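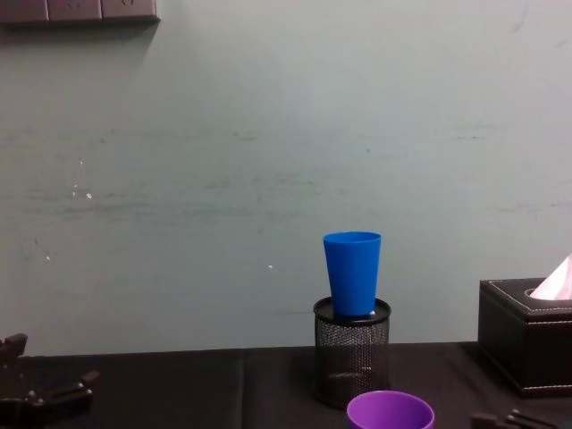
Grade the Notebook, Then the Robot

Every September the Effiong Technical College robotics course admits a new group of second-year students, and every year the same question is put to the department: should the final mark depend on whether the robot completes its task? The present rule says that it should. Sixty percent of the project grade is awarded on demonstration day, in a single session, before three assessors. It is the view of this writer, after several years of teaching the course, that the rule should be changed.

The course asks each team to program a two-armed station to handle common household items. Cups must be picked up, set down, and placed in or on other things. The tasks sound modest, and parents who attend the open evening are sometimes surprised that a semester is given to them. Anyone who has tried to teach a machine to close on a thin plastic rim will understand why. A cup that is gripped too firmly bends. A cup that is gripped too lightly turns in the jaws and comes down at an angle. When both arms must work over the same table, the students also have to decide which arm moves first and where the other one waits.

This is good work for young engineers, and most of its value lies in the weeks before the demonstration. Last year a team led by Asabe Obi ran 176 recorded trials of one placement task. Their notebook lists the starting position, the speed, the grip setting, and the result of each. By the second month they had found that their failures came mostly from the approach angle and had little to do with grip strength, which they had been adjusting until then. They rewrote that part of the program and said so plainly in their report. On demonstration day the left arm stopped during the second attempt, owing to a loose connector, and the team received a middling grade.

Another team in the same group completed the task on its first attempt. Its notebook held 12 entries, several of them undated. Those students did nothing improper, and they followed the rules as written. The rules simply had no way to tell the two projects apart, except in the wrong direction.

Colleagues have raised fair objections. Osaze Igwe, who teaches the controls module, has argued that employers want machines that work, and that a student who can't deliver on the day should learn this early. There is some truth in that. A demonstration has a date for good reason, and students prepare differently when they know that strangers will be watching. I would not remove it. However, no employer known to me would accept or reject a handling system after one short showing. Firms test over long periods and read the records. If we wish to copy industry, we should copy that part as well.

A second objection concerns time. Notebooks are slow to read, and the department has few assessors. Ayodele Bashir has suggested that each team submit a four-page summary with the full log attached, so that assessors may check selected entries. This seems workable - and the writing of the summary would itself be useful practice.

The proposal before the department is therefore as follows. The demonstration should count for 30 percent of the project grade, with two sessions held a week apart and the better result kept. The trial record and summary should count for 50 percent. The remaining 20 percent should be given for an interview in which each student explains one decision that the team made and later changed.

There is a cost. A second session means another afternoon in the laboratory and further wear on the grippers, for which the course has a small parts budget. I believe that the expense is justified. The department will take up the matter before the next course handbook is printed, and written comments from students, including those who have already completed the course, should reach the office by noon on the day before the meeting.

Chukwuemeka Onuoha
Course Instructor, Robotics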